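January 5, 2025

Tomorrow is our Christmas Eve, and again I was asked at work if I am not tired of Christmas already. I am not, for me it has not begun. I will write some posts about how it goes when your Christmas is on the 7th and everybody around you has put the tree outside by the bins.

For those who don't know: our church keeps the old calendar, so our 25 December falls on your 7 January. It is the same feast. My neighbour thought for years that I had a different one.

Before it come 40 days of fasting. No meat, no eggs, no milk or cheese. Fish on some days. It is not the kind of fast where you eat nothing until the evening, and I have explained this many times beside the office biscuits.

The difficult part is December in England. In Flekar, where I grew up, the whole village was fasting, so there was nothing to refuse. The shop put the cheese at the back and the beans in front. In Relgate all the parties, the mince pies and the chocolate boxes arrive exactly in the middle of our fast.

I must say that I am not strict. My mother is strict. I had a slice of somebody's birthday cake in the second week and I did not ask what was in it.

What I missed most when I moved was the smell of the oak. On the eve the men went to the forest before it was light and brought a young oak, and in the evening a piece of it went on the fire. We children had to say good wishes for the sparks, as many lambs and as many coins as sparks.

I live in a flat with electric heating. So I buy a small bunch of oak twigs and straw at the church, tied with red thread, and it stands on the shelf by the door until it becomes too dusty. The big branch is burned in the church yard after the evening service. 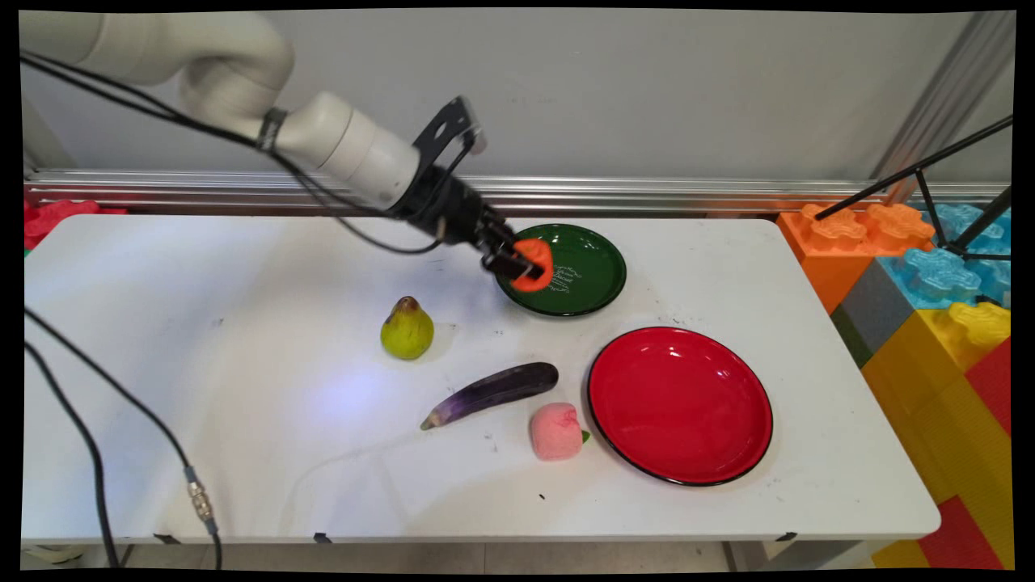 The other thing is straw. You put it under the table on Christmas Eve, because of the stable, and walnuts are thrown in the corners of the room. The first year I did it here I was finding straw until June. Now I put it in a shallow basket under the table and my mother does not know.

Supper on the eve is still fasting food, but it is a feast also. Bean soup, fish, dried plums, walnuts, honey, a round bread made without milk or eggs. We eat slowly. You should not get up from the table before the end, so the one who cooks puts everything near before sitting down.

For the bread I use bread flour from Deák, the small grocery behind Relgate station. They also have proper poppy seeds in a bag of a normal size. The supermarket sells them in a jar which is enough for one bun.

On Christmas morning there is another bread, with a coin baked inside. We turn it three times, everybody holding it, and then we break it by hand. Who finds the coin has luck for the year. My brother found it so often that I still suspect my mother.

If you bake it, please wash the coin and wrap it in baking paper, and tell your guests! English guests do not expect money in bread. (Yes, I know, somebody will now tell me about the sixpence in the pudding. I learned about it only last winter and I was very glad.)

The church here is small and we rent the hall next to it for the lunch. The choir Liltateo comes to sing after the service - they are not all from our church, one half simply like the songs, and their pronunciation is now better than my nephew's.

I could not get the 7th free in my first two years in this country. I went to the service at dawn and then to the office in my good shoes. Now I ask for the day already in summer, and nobody else wants it, so this is one advantage of the old calendar.

Another advantage is the price of wrapping paper.

Someone asked in the replies what to say to a colleague who celebrates on the 7th. "Merry Christmas" is fine. You can say it on the 7th, or a little after. If you say it in December it is also kind, I celebrate a bit with you then too, only without the cheese.

The beans are in water now and I still have to collect the fish before they close. If anybody in Relgate wants to see the oak burning, come to the yard tomorrow at 6 in the evening. Wear a coat you don't love very much - the smoke stays in it.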